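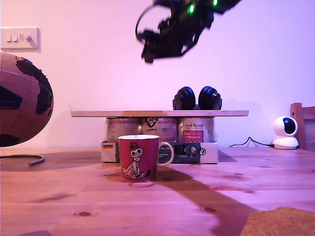 Gemma Longo wants to know why I don't just buy a shelf riser. I looked. The one at Zidetti was 700 and too deep for my table.

So it's a plank on three tins, on a flat box. Plank is 45 long.

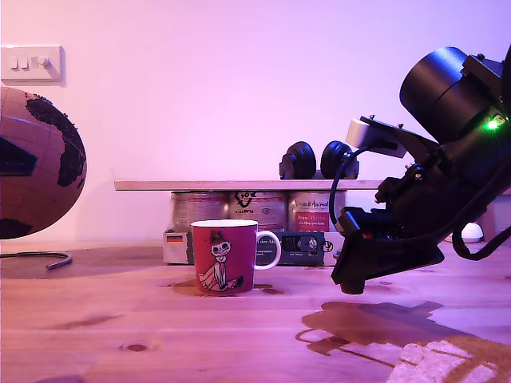
Red mug, tins, plank.

Filed under: Home / Desk & Storage

Rearranged it again in September — still no screws or glue. I wanted the mug within reach, so it stays in front of the box. Next job is sanding the plank ends.

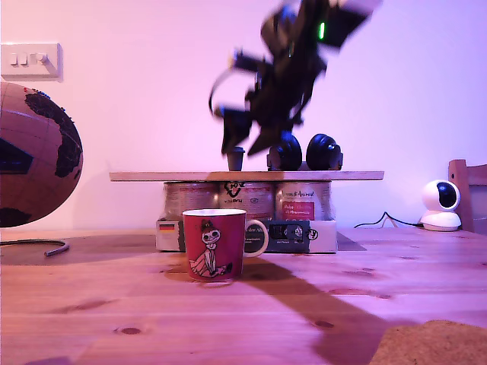
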